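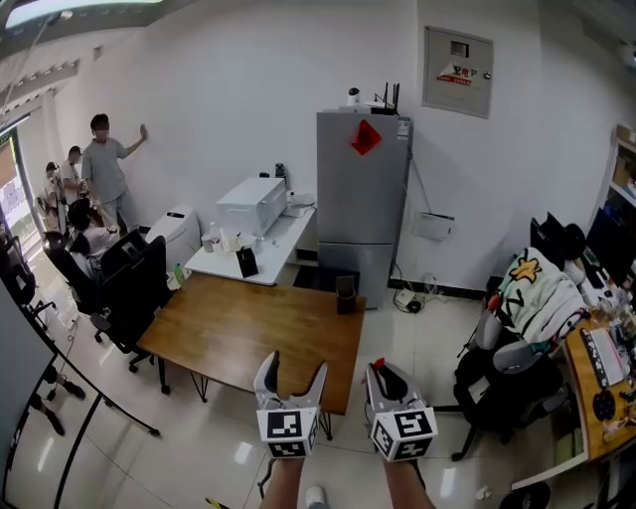 Ticket 861, Partington relief depot. Status: reopened. Vadix closed this one after the storm alert feed came back, and I don't buy it. Flood warnings for Trundthorpe reached our desk 40 minutes late, and the cause given was "local network." A white printer on the desk against the back wall is what we use for paper copies of alerts, and its log shows no dropped connection.

Tried so far: restarted the receiver, swapped the cable, moved to the Bristness relay. Test alerts 8 and 9 were still late.

Vadix reply: "Working as expected." Expected by whom? Send the relay logs before closing this again.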